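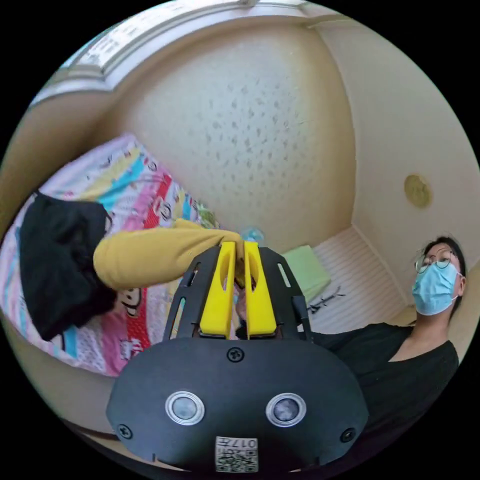
The first fault report reached Uwe Kohlhase on Sunday at the Tiltport shop, where he was the only person on shift with write access. An arm on bench 4 had closed on a plastic cup and kept closing. The cup split. The motor drew current until the thermal cutout opened, and the arm stopped with its fingers pressed together and the two halves of the cup on the bench beneath them.

He read the report twice and asked for the log.

The log showed no collision and no dropped packets. The policy had asked for a finger gap smaller than the cup, and the arm had obeyed. The force limit should have stopped it. He opened the configuration and found the limit set to 300 newtons. The correct value was 20.

"Who changed this?" he asked over the line.

"It came in with the Jistport build," said Upadhyay, who was at the bench. "I didn't touch it."

"Leave the power off."

"It's off. I pulled the plug too."

Kohlhase restored the limit and locked the file. That dealt with the cutout. It did not explain why the policy had wanted to crush the cup, and he could not sign the release with half an explanation. He pulled the training set for the task and sorted it by the handheld unit that had recorded it.

The units were simple. A person held one, squeezed it, and the fingers closed on whatever was between them. The width of the gap was worked out afterward from the video. Across most of the set the numbers were dull. At first contact with the cup, the gap matched the cup. In 88 recordings it did not. The fingers were shown closing through the cup as if it were not there, and all of those recordings came from a single unit.

He watched six of them at quarter speed. The cup was gripped well each time. The person recording had done nothing wrong. In the video the fingers stopped at the cup wall, and in the data they went on.

"Get me that unit off the shelf," he said.

Upadhyay was gone several minutes. "I have it."

"Push the left finger sideways. Gently."

"It moves."

"How far?"

"Enough to see. The right one's solid." There was a scrape and a click. "The pin at the base is worn. I can rock it with my thumb."

Kohlhase wrote it down. A loose finger leaned inward under load. The tracker took its position from the tip, and so it read the lean as closing. The policy had learned that cups gave way.

"How long has it been like that?" Upadhyay asked.

He checked. The unit had last been calibrated in June, with nothing between its fingers. Without a load the finger stood where it should. It had passed.

He removed the 88 recordings, tagged the unit as failed and started a new training run. Under corrective action he wrote that calibration was to be done on a steel gauge block, with the fingers closed on it. Under root cause the form allowed one entry. He typed "worn pin," deleted it, typed "force limit," and looked at the field for a while.

"Are there others off the same batch?" he asked.

"A whole shelf."

"Start at the left. Read me the numbers."

Upadhyay picked up the first one and squeezed it.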